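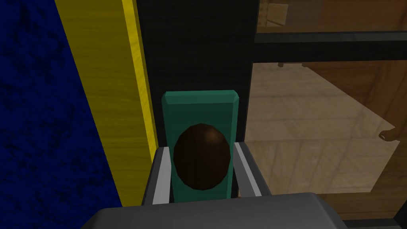

How long should a sourdough starter sit in the fridge before you feed it again?

Once a week is what I aim for, and two weeks has never killed mine. Past that you'll want to give it a couple of extra feedings on the counter before you ask it to raise any bread.

I've kept the same starter going since a friend, Barrett Esposito, handed me a spoonful of his in a jam jar one December, and I have neglected it in pretty much every way a person can neglect flour and water. So this is my routine for the lazy weekly baker. If you bake every day you can skip most of it (and I'm a little jealous of you).

What you need

A jar with a loose lid, a kitchen scale, a rubber band, unbleached all-purpose flour, and water. I mix in a bit of whole rye when I have it. Mine perks right up on rye, but I've gone months without buying any and it was fine.

Please use the scale! I did it with spoons for the first year and my starter was a different thickness every single time. Sometimes it poured like pancake batter and sometimes I could have stood a fork in it.

The weekly feeding

1. Take the jar out of the fridge and let it sit for an hour. If there's gray liquid on top, stir it in or pour it off. I stir it in when there's a little and pour it off when there's a lot.

2. Scoop out all but 55 grams. The rest goes into a second jar in the fridge, and that's my pancake jar.

3. Add 55 grams of water and stir until it looks milky, then add 55 grams of flour. Stir again and scrape down the sides. Dried bits on the glass are where I've had mold start, the one time I had mold.

4. Put the rubber band around the jar at the level of the starter so you can see how far it climbs.

5. Leave it on the counter until it has risen a little and you can see bubbles through the glass, then put it back in the fridge. In my kitchen that takes two or three hours in summer and most of the afternoon in winter.

Getting it ready to bake

The night before, I do one more feeding, and this time I let it go all the way. It should double past the rubber band and have a domed top. If the middle has sunk, it peaked while you were asleep. You can still bake with it, the dough just moves a little differently — mine gets slack and wants to spread out.

For my usual two loaves I use 1,000 grams of flour and 200 grams of starter, so I feed a bigger amount that night. Just keep the three parts equal and make a bit more than you need, so there's something left to go back in the jar. I forgot that once and had to scrape the lid to get it going again.

If it's been a long time

My longest gap was 5 weeks, when we were moving. It smelled like nail polish remover and had a dark layer on top. I poured that off, took one spoonful from the bottom, and fed it morning and night for three days. Nothing much happened on the first day. By the third it was doubling again and smelled like yogurt.

If you see pink or orange streaks, or anything fuzzy, throw the whole thing out, please. Don't try to save the part underneath. Keep a backup for that day: spread some starter thin on parchment, let it dry until it snaps, and put the flakes in an envelope somewhere dry.

One more thing about water

Tap water has always worked for me. If yours smells strongly of chlorine, leave a pitcher out overnight and try that — it may not help if your town uses chloramine, in which case a filter or a jug of spring water is the easier fix.

I'll put the pancake recipe up next, once I've measured the milk properly.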